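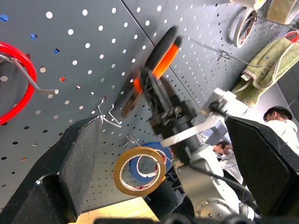

Gray pegboard with metal hooks and a red coil.

The Custelano Corridor

Last updated: April

The Custelano Corridor is a strip of road and rail that lets freight from landlocked Nemunov reach the sea through its bigger neighbor, Hundance. It's 233 kilometers long, and I've been keeping this entry going for longer than I'd like to admit, mostly because the corridor keeps getting argued over (and then I have to come back and fix the dates). If you want to know why two fairly small governments can spend a whole winter shouting about axle weights, you're in the right place!

Background

Nemunov lost its coast when the old federation split up. What it got in return was a transit treaty, signed at the river town of Coppens, which gave it the right to move goods to the port of Custelano without paying customs duty to Hundance. The treaty was written to last 30 years. It covers grain, timber, fuel and what the text calls "ordinary commercial goods," a phrase that has kept plenty of lawyers fed.

Military equipment was left out. Hundance says that means trucks painted green are out too, even if they're carrying potatoes. Nemunov says a truck is a truck. I lean toward Nemunov on this one, but I can see why a government would get jumpy when a column of green vehicles rolls past its second-largest city before breakfast.

The Coppens closure

The worst stretch came when Hundance shut the Coppens crossing for five weeks. The official reason was bridge repairs, and there really was a crack in one of the piers. But the closure came right after Nemunov had started talks on a joint air defense system with another neighbor, and the timing did not go over well. Fuel prices in Nemunov went up fast, bakeries in the capital cut their hours, and a lot of people who had never given the treaty a thought suddenly had very strong feelings about it.

Malachy Cronin's book on the closure is the one I'd start with. He argues that Hundance never planned a blockade and sort of backed into one - the bridge engineers asked for ten days, the interior ministry kept adding to it, and by then no minister wanted to be the person who blinked. Conall Flanagan reads the same papers and comes out somewhere else entirely. For him the closure was a test to see how long Nemunov could hold out, and he puts a lot of weight on a cabinet note asking for fuel stock estimates. I go back and forth. Cronin is better on the people, Flanagan on the paperwork.

How disputes are handled

The treaty set up a panel with five members: two from each side and a chair picked by agreement. Picking the chair is where things usually get stuck. The panel sat empty through most of the Coppens closure for exactly that reason, so the crossing was reopened by a phone call between the two prime ministers and a short joint statement that doesn't mention the treaty at all. Flanagan thinks this did lasting harm to the panel. It has met since, mainly on rail tariffs and overnight parking.

Renewal

Talks on a new treaty have begun. Hundance wants a per-ton fee to pay for road upkeep (fair enough, the surface south of Coppens is terrible), while Nemunov wants a clause banning closures without written notice. Both sides have agreed to leave the green trucks for later. I'll add the draft text to this entry once there's a version that both governments will admit to.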